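Robot Manipulation Lab
Notes for Unit 6: Comparing Hands, or How Not to Be Impressed

Kalkidan Mekonnen

Read these before the lab session. They replace the vendor reading I gave out in June, which several of you quoted back to me as if it were evidence. It was a sales sheet. I should have labeled it as one.

1. What the unit is for

By the end of this unit you should be able to look at a claim of the type "hand A is better than hand B" and say what would have to be measured before you'd believe it. You will run a small comparison yourselves, and most of you will find that your first design measures something other than the hand. Mine did, the first time, and I spent a whole semester defending the numbers before Tudur Rosser took the thing apart in a seminar.

The two options you'll compare are the Grunus multi-finger hand and the Zuvard parallel gripper. Both bolt to the same wrist. Both come with a driver that works most of the time. The Grunus costs a good deal more and photographs much better, and you should assume that both of those facts will affect your judgment.

2. The usual argument for fingers

The argument runs like this. Human tools and parts are made for human hands. A robot that has to work with those tools and parts will do best with something like a human hand. So, more fingers.

I have three complaints. The first is that plenty of the things we handle are handled with two fingertips. Watch somebody put a key in a lock or thread a needle. The rest of the hand is folded out of the way, or holding something else. If the task in front of you is a two-fingertip task, the extra fingers are extra motors, extra cable, extra heat, and extra ways to bump the part next to the one you wanted.

The second is that the argument skips over touch. People are good at assembly largely because they can feel what the part is doing. Copy the shape of the hand without the feeling and you've copied the cheap half.

The third is that "like a human hand" gets used as if it were a measurement. Ask how many joints are driven on their own and how many are coupled. Ask what the fingertip force is with the finger straight and with the finger bent, because those will differ. Ask how far the tip wanders when it is told to go to the same spot again and again. If you get a brochure back, write "not answered" in your table and move on. A blank cell tells the next reader less than those two words do. 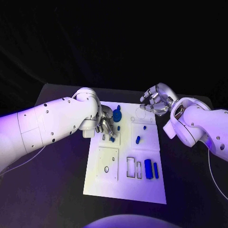 The task board is where comparisons in this course are won or lost, so spend more time on it than you think you need. A board decides ahead of time which hand will look good. Give it nothing but big square blocks and the parallel gripper will sail through; give it odd round shapes with knobs on them and the fingers get their chance. The board at the Drernside bench mixes the two on purpose. A chunky block and a slimmer bar sit side by side on the right, and up near the top left is a gear with a small knob on it, with a small peg just below. The left hand is pinching a small piece at the edge of a white plate, fingers curled down, and I'd ask you to think about what that grasp requires. Could two flat jaws have done it? If so, what did the rest of the hand contribute? The right hand is holding nothing, and its fingers are over the top edge of the board. That matters too. An idle hand still takes up room, and if your planner has to route around it, the cost belongs in your comparison.

Notice also how close the neighbors are. The block and the bar are the pair I'd worry about. A hand that wraps around a part needs clearance on every side it wraps. If you slide the bar away from the block before each trial "to give it a fair chance," you have changed the task and you have to say so in the report. Better to leave it alone and record the failure.

3. What to measure

Success rate is what everybody reports. It's the least useful number on its own, because it depends on where you drew the line. Does a peg that went in crooked count? Does a peg that went in after the operator nudged the board count? Write your rule down before the first trial. If you find you need to change it halfway through, throw out the earlier trials and start over. I know that hurts.

Time per attempt is better, provided you count all of it. Groups love to start the clock when the fingers close. Start it when the arm leaves its rest pose and stop it when the arm is back there. Several seconds of fussing over the approach angle can hide in the gap between those two habits.

Count regrasps. A hand that picks up the part, sets it down, and picks it up again has told you something about its pose error that success rate will bury.

Record where the part is in the hand after the grasp, before the insertion. This is the measurement I care about most and the one students skip. A hand that closes gently around a part often lets it rotate a little. You may still place it flat on a panel. You will not get it into a tight hole. For the two-finger gripper, rotation about the line between the jaws is the thing to watch. For the multi-finger hand, it can shift in almost any direction, and it may shift differently every time.

Last, write down every reset that a person had to do. Restarted driver, retensioned finger, reseated cable, all of it. A spec sheet has no row for this and your report must.

4. Things that will fool you

The operator. If a person is steering the arm, you are comparing two hands plus two amounts of practice. Groups nearly always practice more on the Grunus because it's more fun. Swap operators and swap the order. If the ranking flips, you measured the operator.

The controller. The Jalali controller has a compliance setting, and its default is much softer than most of you will guess. Soft compliance forgives a bad grasp by letting the arm wiggle into place. I've seen a mediocre hand rescued by it and then praised in a report for its "natural dexterity." Use the same setting for both hands, print it in the report, and then run a short set with compliance turned down to see what falls apart.

The arm. Both hands hang off a wrist, and the wrist has its own limits. A longer hand puts the fingertips farther out, so the same small wrist error becomes a larger tip error. Part of what people call hand accuracy is only lever length. Measure from the flange to the fingertip on each one and report it.

The lighting and the camera. If the camera finds the part, then a camera error looks exactly like a hand error from across the room. Shiny metal fingers are a nuisance here. They throw highlights onto whatever they're near, and they cover the part at the moment you most want to see it. Do one set of trials from fixed, taught positions with no vision at all. It's dull, and it separates the two.

The demo. You will be tempted to film your best run. Fine, film it, but turn in the worst one too.

5. The exercise

Groups of four. Each group picks two parts from the board, one that they expect to favor the fingers and one that they expect to favor the jaws. Write both predictions down with a reason and hand them in before you touch the hardware. I grade the reasons. A wrong prediction with a clear reason gets full credit.

Run six trials per part per hand, which is too few for any strong claim, and I want your write-up to admit that in plain terms. The small number is deliberate. You'll be looking at something like a one-trial difference between hands and feeling a strong pull to explain it. Resist. Say what you saw, say how many more trials it would take before you'd bet your own money, and show how you got that number.

Do the trials in mixed order wherever swapping the hand doesn't eat the session. Where it does, split the trials into blocks and say so. Swapping takes longer than the manual claims, mostly because of the cables. Leave slack at the wrist and check the full range by hand, at low speed, before you run anything.

Stop button within reach of a person whose only job is the stop button. That person doesn't take notes.

6. Where I stand

You'll ask, so I'll put it in writing. For the work I've done, which is mostly pegs, blocks, and the occasional connector, I have yet to see a multi-finger hand earn its price. Tudur disagrees. He thinks I keep choosing tasks from the world the parallel gripper built, and that once you need to turn a part over inside the hand, or hold one thing while nudging another, my jaws are useless. He's right that they are useless for that. I'd still like to see the turning-over done more than six times in a row by someone who isn't selling it.

His counter-notes are in the course folder. Read them as well, with the same suspicion you bring to mine, and check whether his example tasks pass the test in section 3. I think one of them doesn't.

7. To turn in

Your predictions, unedited. The raw log, including resets. The compliance setting and the flange-to-fingertip length for each hand. Two pages of discussion at most. If the discussion contains the word "dexterous," define it in units.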